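Section 4. Fingers, pads and the first bench check

Applies to the Trullside hand-held gripper, both left and right hand units. Do section 3 first (shell glued, trigger spring in). If the shell is still tacky, stop, come back tomorrow.

You need: 2 mm hex key, small flathead, the pad set for your unit, a cloth, a soft pencil. No power tools anywhere near the shell. Ciarán cracked one that way in December and it took a whole spool to get a good reprint.

4.1 Fit the fingers

1. Trigger fully out. Fingers go on with the shell lying on its back.
2. Slide the left finger on to its carrier until it stops. Don't force it. If it sticks, there's a burr on the print, scrape it off with the flathead.
3. Same for the right.
4. Start all the screws by hand, then tighten a little at a time, side to side. Snug only. They go into plastic.
5. Squeeze the trigger slowly. The tips should meet flat along the whole edge.

Note: if the tips cross, one carrier is a tooth off. Take that finger off, pull the carrier, move it over one tooth. Bending the finger does not fix it, people keep trying.

4.2 Pads

1. Wipe the finger faces with the cloth. Dry.
2. Peel, line up at the tip, press down toward the root.
3. Grip side faces in. Check before you press, the glue grabs right away.
4. Leave for 30 minutes before you pick anything up.

CAUTION: Keep your own fingers out while someone else has the trigger. The spring is stiffer then it looks.

4.3 Bench check, two units

Needs two people, one unit each. Plain desk is fine, something light on it to aim at. Clear out anything you'd be sorry to knock over.

1. Cube on, marker side up, clip closed. Wiggle it. Any play and the tracking drifts.
2. Hold the unit level at chest height, fingers pointing away from you.
3. Open and close slowly, ten times. Listen for a click near the end of travel. A click means the screw on that side has backed out.
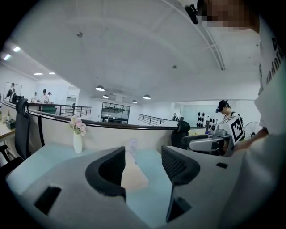

4. Swap units and do it again. Different hands find different faults. Peadar has a light grip and never felt the bad spring on the second build, the next person felt it straight off.
5. Write the closed reading in the log. Ours should come out at 123, give or take a couple. Well over that, a pad is lifting. Well under, go back to 4.1 step 5.
6. Open reading next. 379 on both units. If the two don't match, redo the trigger stop (section 3, last page).

Note: readings are raw counts off the sensor, not millimeters. The old Saltside sheet says mm. It's wrong, ignore it.

4.4 If it fails

Fingers don't come back when you let go: spring hooked on the wrong post. Open the shell, move it to the upper one.

Fingers come back slow: pad glue in the slide. Clean it out with the cloth, no oil. Oil eats the print.

Reading jumps about: connector half in. Push untill it seats, tug gently to check.

Shell creaks when squeezed: seam has opened up. Mark it with the pencil and put it in the repair bin. Don't tape it and carry on.

Spare springs and screws are in the Bellilier drawer, second one down. Take what you need, put a mark on the sheet. Message Peadar Hennessy if the drawer gets low, he does the order.

Both units pass, go to section 5 (tracking and time sync). One passes, one doesn't: log both anyway.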